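Otard — decisões alfandegárias sobre mercadorias contestadas

LEIAME, versão 9

O que contém este conjunto

Otard é uma coleção de 294 decisões administrativas e judiciais sobre mercadorias que foram retidas na alfândega por motivo de moral pública, de segurança do consumidor ou de classificação incerta. Cada registo corresponde a um processo, e não a uma encomenda: quando a mesma empresa contestou várias retenções no mesmo recurso, existe uma só linha.

O trabalho começou como anexo de uma tese sobre a discricionariedade dos serviços aduaneiros. Depois pareceu-me que as tabelas podiam servir a outras pessoas, e por isso as separei do texto e as documentei. O português não é a minha língua materna. Se encontrarem uma frase pouco clara neste ficheiro, peço que me avisem, porque uma ambiguidade na documentação costuma virar um erro na análise.

Origem dos textos

As decisões vêm de 17 jurisdições. Para a maioria consultei os boletins oficiais em linha; para as restantes pedi cópias por escrito aos arquivos dos tribunais. As traduções do turco foram feitas por mim, Fadime Akgül. As decisões em inglês e em suaíli foram lidas e resumidas por Kibet Mosoti, que também reviu todos os códigos da coluna "fundamento".

Só entraram processos com decisão escrita e acessível ao público. Os acordos feitos antes da decisão ficaram de fora, mesmo quando a imprensa os noticiou. Isto tem uma consequência importante: os casos pequenos, em que o importador paga a multa e desiste da mercadoria, estão muito pouco representados.

Ficheiros

decisoes.csv — tabela principal, uma linha por processo
fundamentos.csv — lista dos códigos usados na coluna "fundamento", com a definição de cada um
recursos.csv — ligação entre a primeira decisão e as decisões posteriores
resumos/ — um ficheiro de texto por processo, em português
notas_traducao.txt — escolhas de vocabulário e dúvidas que ficaram abertas

Todos os ficheiros estão em UTF-8. O separador é o ponto e vírgula, visto que muitas designações de mercadoria já contêm vírgulas.

Colunas de decisoes.csv

id_processo: identificador interno, sem relação com o número do tribunal
jurisdicao: código de duas letras
mercadoria: designação tal como aparece na decisão, traduzida
categoria: categoria atribuída por nós
fundamento: razão legal invocada para a retenção
resultado: mantida, anulada, parcial ou sem objeto
instancia: número da instância que decidiu
idade_aparente: sim, não ou não aplicável; indica se a decisão discute a semelhança do produto com um menor

A última coluna pede cuidado. Ela regista somente se o tribunal tratou do assunto, e nada diz sobre o produto em si. Nos textos que lemos, alguns juízes abordam a questão em duas linhas e outros dedicam-lhe metade da decisão — nos dois casos o valor é "sim".
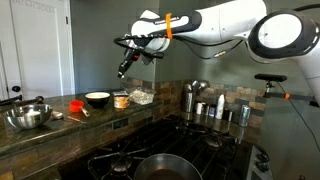 A coluna "categoria" foi a mais difícil de preencher. Na primeira versão usámos as posições da pauta aduaneira, mas o mesmo objeto era declarado por um importador como brinquedo, por outro como manequim e por um terceiro como artigo de plástico. Passámos então a uma lista própria, mais curta, baseada no uso que o tribunal reconheceu. A posição declarada ficou guardada no resumo, quando a decisão a menciona.

Método de codificação

Cada decisão foi lida por duas pessoas, de modo independente. Em 59 processos os códigos não coincidiram, e nesses casos discutimos até chegar a um valor comum. O valor final está na tabela; os dois valores iniciais estão em notas_traducao.txt, na segunda parte. Sei que não é o lugar mais lógico para eles. Numa próxima versão terão um ficheiro próprio.

Para comparar os textos usámos o Mestari, um pequeno programa de alinhamento que escrevi para a tese. Não é necessário instalá-lo para utilizar os dados. Quem quiser repetir o alinhamento encontra o código no repositório Stindholm, onde está também a lista das palavras de paragem.

Limitações conhecidas

As datas de retenção faltam em muitos processos antigos, e por esse motivo não publicamos a duração dos litígios. Peço que não a calculem a partir do número do processo: tentámos, e os resultados eram absurdos.

Os nomes dos importadores individuais foram substituídos por iniciais. Os nomes das empresas foram mantidos quando já constavam do boletim oficial.

"Anulada" não significa que a mercadoria tenha sido entregue. Em algumas jurisdições o serviço aduaneiro pode abrir um novo procedimento com outro fundamento, e a tabela recursos.csv não mostra isso.

As decisões da série Bayram (identificadores começados por B) foram digitalizadas de cópias em papel de má qualidade. Os números de artigo citados nesses resumos devem ser confirmados antes de qualquer citação.

Alterações

A versão 9, de 20 de maio, corrige a jurisdição de vários processos que tinham o código trocado e acrescenta a coluna "instancia". A versão anterior, de fevereiro, não deve mais ser usada para contagens por jurisdição.

Licença e citação

Os resumos e as tabelas podem ser reutilizados livremente, também para fins comerciais, com indicação da origem. Os textos originais das decisões seguem as regras de cada país e não estão incluídos.

Forma sugerida: Akgül, F. e Mosoti, K., Otard: decisões alfandegárias sobre mercadorias contestadas, versão 9.

Correções e processos em falta podem ser enviados pela página de ocorrências do repositório. Ajuda muito se indicarem o id_processo e copiarem a passagem da decisão em causa, na língua original.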